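Wednesday, September 16, 2026
Niniden room, light strands, continued

Picked up where I left off with the ceiling strands. Heiðrún Snorradóttir had already moved the ladder in and cleared the floor, so I started on the hooks right after coffee.

Hooks
The adhesive ones from last time are coming off the ceiling paint. Two were on the floor this morning and a third let go when I touched it. Took them all down and went over to the small screw hooks from Chrysikopoulos. Pilot holes first, then by hand. The ceiling is harder toward the door and I broke a bit there. Spare bits are in the second drawer, not the first, whatever the label says.

13 hooks in by lunch. The last one is a little out of line with the others. Leaving it.

Strands
These are the Lollent ones, black cable, white lights. Cut length is 181 cm from hook to end, measured with the strand hanging on its own weight and not pulled straight. They come wound on a card and keep the bends for a day or so. Six of them had a kink near the plug end bad enough that I put them aside to hang overnight with a clothespin on the bottom.

Spacing is supposed to be even. It isn't. The lights slide a bit on the cable if you handle them, and you end up with a pair sitting close together and then a long bare stretch. Checked one of the strands after hanging it and found exactly that. Five lights going down the cable, the fourth and fifth bunched up, and under them only plain dark cable. It also leans slightly, farther right at the top.
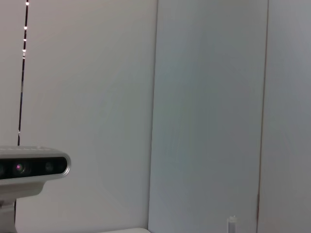

Spacing, what to do about it
Tried sliding the lights back by hand. They move, but the cable wants to twist with them. Warming the cable with the hair dryer on low helped a little. Heiðrún thinks we should mark the positions with a paint pen before hanging and set them on the bench, where you can hold both ends. Agreed. That means taking down what is already up, except the two by the window, which look fine.

For marking: tape measure along the bench edge, strand clamped at the plug end, start from the first light. White paint pen shows up well on the black cable. A dot is enough. The silver pen rubs off.

Power
Otirar supply is on the high shelf, switched at the wall. No flicker at full. At the lowest dimmer setting there is a faint buzz from the supply itself, which went away when I stood it on a folded towel. Left the dimmer at around 6 on the dial, bright enough to see the spacing without squinting.

The extension lead runs along the baseboard and is taped at the corner. Tape is temporary. Needs proper clips, the flat kind.

Left to do
Take down the strands with uneven lights and mark them on the bench.
Check the kinked ones tomorrow morning, rehang if straight.
Order clips and more hooks. Last order from Chrysikopoulos was in March and the order sheet is pinned inside the cupboard door.
Sweep under the ladder, there is plaster dust everywhere.
Return the hair dryer to Heiðrún.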